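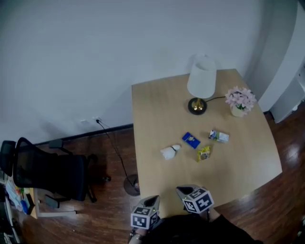 Listing a spare room or a cottage for holiday lets takes a few evenings of work if you do it in the right order. The steps below are the ones I used for two places in Brandham, a one-bedroom flat and a converted barn. Start with the room itself and decide what stays in it. A table against the wall, a lamp with a plain white shade and a small pot of artificial flowers is plenty for most guests. Anything you would be upset to lose goes home with you.

Step 1. Check the rules. Call the town office and ask if you need a permit for short stays. In Brandham the form is short, but it has to be in before your first booking. Tell your insurer too, in writing.

Step 2. Set your price. Look up 13 or more places near you that sleep the same number of people. Write down the weeknight price, the weekend price and the cleaning fee. I started a little under the middle and went up in August, when the Ruggiero boat races fill every bed in town.

Step 3. Write the listing. Say how many steps there are to the door, where guests park and how far it is to the beach. Our barn is 400 yards from the Grudau footpath, and that one line brings in most of the walkers.
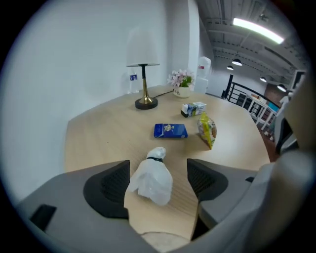 Put the house rules in the same listing — check-in time, pets, smoking, trash day. Ours goes out on Thursday, so guests who leave on Friday need to know the night before.

Step 4. Set up the calendar. I use Sodetent because it blocks the dates on both listings when one is booked. Open 26 weeks at first. You can add more later, but it is hard to take back dates once someone has paid.

Step 5. Put money aside. I keep $3000 in a separate account for repairs. The barn's water heater took a good part of it in the first winter.

Step 6. Do a test stay. Sleep there one night and cook a meal. Make a list of what is missing — ours was a can opener, a second bath mat and a hook on the bathroom door.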